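Chapter 6
Setting Up the Arm: Mounting, Homing, and the First Careful Moves 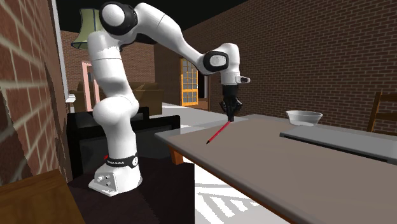

Figure 6.1 The simulated training cell, with the arm reaching over the table and a red pencil held in the gripper.

By the time students reach this chapter they are usually itching to make something move, and I can't blame them. You have read five chapters about joints and frames and units, you have done the exercises (I hope!), and now there is an arm waiting for you with a pencil in its fingers. We will get to the moving, I promise. But first I would like us to spend a little while on the part of the work that fills most of a cell technician's week, the setting up and the looking after, and the pencil is going to help us do it.

Everything in this chapter happens in the Cladance practice room, the simulated cell that comes with the course files. If your school also has the Kushwaha bench in the lab, wonderful, you will repeat the same steps there in Chapter 7 and find that most of them carry straight over. Please do them in the simulator first, though, even if you have set up a real arm before. A simulated pencil can be driven through a simulated tabletop 25 times in an afternoon without anyone having to fill out a form, and I have had students who needed every one of those tries.

Why a pencil?

When I started teaching this material, at the old Renico training center, we used a machined steel pointer for finding the tool point. It was a lovely piece of equipment and it was always locked in somebody else's cabinet. One March we ran the whole class with pencils out of the supply closet instead, and I have never gone back. A pencil has a definite tip, it is long enough to show an angle clearly, and everyone in the room already has a feeling for where its point is and what it would do if you pushed too hard.

Look at Figure 6.1 again with that in mind. The gripper points straight down, but the pencil does not. It slants away from the fingertips, down and to the left, so the place where the work would get done, the tip, is off to one side of where the gripper is aimed. If you told the controller that your tool was a straight rod hanging directly below the wrist, every position you taught afterward would be wrong by that sideways distance. This sideways distance, together with the drop from the flange to the tip, is what we call the tool offset, and measuring it is the first real job of the chapter.

Notice also how near the tip is to the table. From one viewpoint it is hard to say whether it is touching or hovering, and you will run into exactly this difficulty at the bench. Later on we will use a slip of paper as a feeler, and in the simulator we will read the contact value from the status panel. Get into the habit now of checking a gap from two directions before you believe in it.

What you will need

The Cladance room file, version 13 or later
The setup log sheet from the back of the book (make copies, you will use a lot of them)
A ruler and some scrap paper for the bench version
A partner, if you can find one, to read the numbers aloud while you write

How the chapter goes

We begin at the bottom, with the base. An arm that is mounted a little crooked will reward you with small errors everywhere, and people will spend days hunting for them in the software. Section 6.1 covers leveling and the mounting check, and Section 6.2 looks at the connector panel on the side of the base and the order in which cables go in and come out.

Section 6.3 is homing. Section 6.4 is the tool offset, and it is the longest, so leave yourself a full class period. Section 6.5 deals with grip: how firmly to hold a thin round object, and how to tell when it has shifted between one measurement and the next. Section 6.6 is the weekly inspection, with the Usell checklist printed in full.

A word about the log

Write everything down. I keep a setup log for each arm I am responsible for, and the oldest of them is up to entry 681. Most entries are dull. They say the arm was homed, the offset was checked, the seams and caps were wiped down. But when something drifts, those dull lines let you find the last day it was right, and that can save you a very long evening.

Sarla Grewal

Before you begin

1. Open the practice room and leave the arm where it is.
2. On your log sheet, sketch the gripper and the pencil and mark the tip.
3. Estimate the angle between the pencil and a vertical line. Keep your estimate; we will compare it with the measured value in Section 6.4.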